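Skano community cookbook, progress report to Tenutholm
31 Jan 2026
From: Archana Mittal, editor

Quick one this time, sorry, printer wants answers by Monday and I'm doing this between phone calls.

Where we are. Recipes in: all the soups, all the bakes, most of the mains. Puddings nearly there. Pickles and chutneys are behind, two contributors still haven't sent quantities ("enough vinegar" isn't going to work in print). Have chased both.

Testing. Every recipe gets cooked twice by someone who didn't write it. Slow but worth it. The plum dumplings from the Krajčí family failed first go, dough far too slack, flour was down as 800 g and we think a line got lost when it was copied out. Grandmother consulted, fixed, second batch lovely. The barley soup needed more salt and less of everything else. 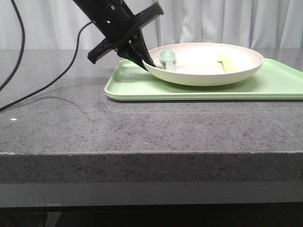 Plate and green tray on the worktop.

Money. Grant was 2000, of which 800 has gone on ingredients and the design deposit. Receipts in the shared folder apart from the butcher's, which I need to ask for again. No overspend expected unless paper goes up. Fludalmont have held their printing quote so far but want a firm page count before they'll put it in writing.

Page count is the sticking point. We have 9 chapters and it should probably be eight. My suggestion is to fold "Suppers for one" into mains and give the saved pages to the index, which is thin. Would like your view on that before I tell the contributers.

Layout. One recipe per spread, family story on the left, method on the right. Works well for long recipes, looks bare for short ones like the oatcakes. Designer trying two short ones to a spread. Metric throughout, spoon measures where people gave them, oven temps for fan and gas. Somebody's aunt objects to gas marks being second. Noted. 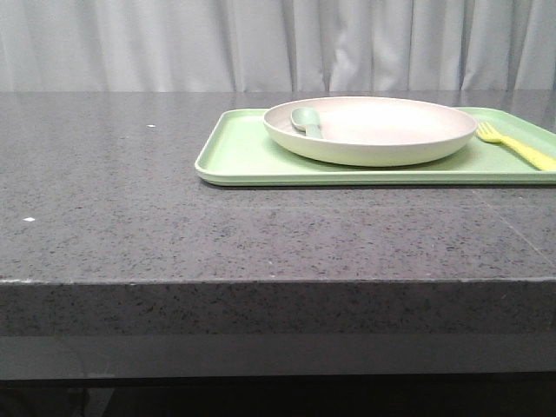 Speckled grey countertop.

Permissions. 4 forms outstanding. All from people who have moved away, letters sent. If they don't come back by the time we go to proof those recipes drop out, which would be a shame as one is the honey cake everyone asks for.

Still to do:
Finish second testing on puddings
Pickles quantities
Allergen notes, not started, need a second pair of eyes
Introduction (me)
Index

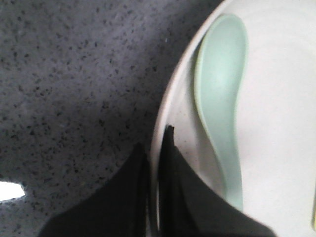 Allergen notes worry me most out of that list. Half the recipes just say "nuts" and some say "a little of the usual", so each one means a phone call. I'd like to move a bit of the travel money across to pay for a proofreader's time on it, if that is allowed under the terms. Please let me know either way.

Launch still planned for August at the Skano hall, with tastings. Hall is pencilled in, not confirmed. Next report will have the proof pages attatched.

Archana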